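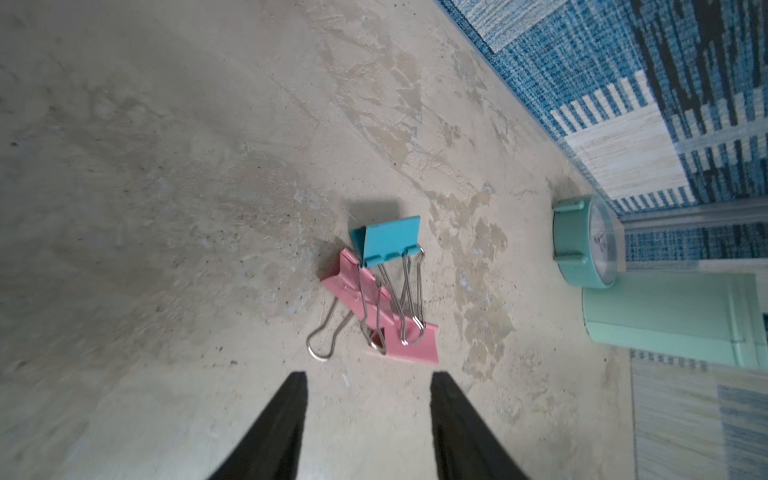
Zwei Klammern, blau und rosa.

Fuseini Sarpong hat 22 Jahre lang Steuererklärungen für andere Leute sortiert und hält das Wort »Ablage« für eine Lüge. »Ablegen kann jeder«, sagt er und rührt in seinem Tee. »Wiederfinden ist der Beruf.«

Seit Februar gibt er im Nachbarschaftsladen Antwi einen Abendkurs für Menschen, die ihre Post in Schuhkartons aufbewahren. Sieben haben sich angemeldet, einer davon hat die Anmeldebestätigung verlegt. Sarpong erzählt das ohne Häme, er kennt Schlimmeres. Eine Kundin bewahrte ihre Belege im Backofen auf, nach Jahren sortiert, von oben nach unten. »Ein tadelloses System — bis zur Adventszeit.«

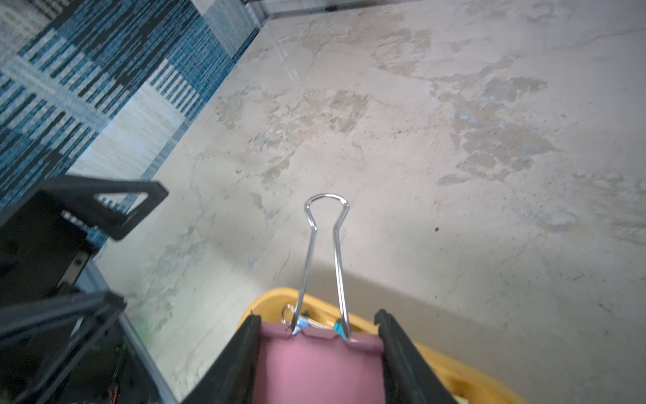

Von Apps hält er wenig. Rechnungen fotografieren, schön und gut, aber dann lägen eben 3.000 Bilder auf dem Telefon, dazwischen der Hund. Er empfiehlt drei Mappen: zahlen, behalten, streiten. Die dritte sei bei den meisten die dickste.

Und privat? Sarpong zögert. Zu Hause gebe es eine Schublade, über die er nicht spreche. Seine Frau spreche darüber, gern auch vor Gästen.
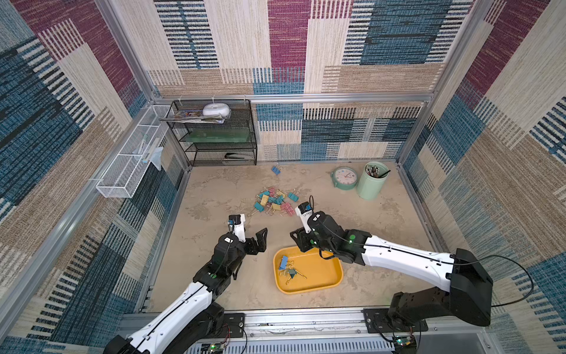
Der nächste Kurs beginnt an einem Mittwoch um sieben. Mitzubringen sind ein Stift und alles, was seit Weihnachten ungeöffnet auf dem Kühlschrank liegt. »Aufgemacht wird gemeinsam«, sagt Sarpong. »Geweint auch.«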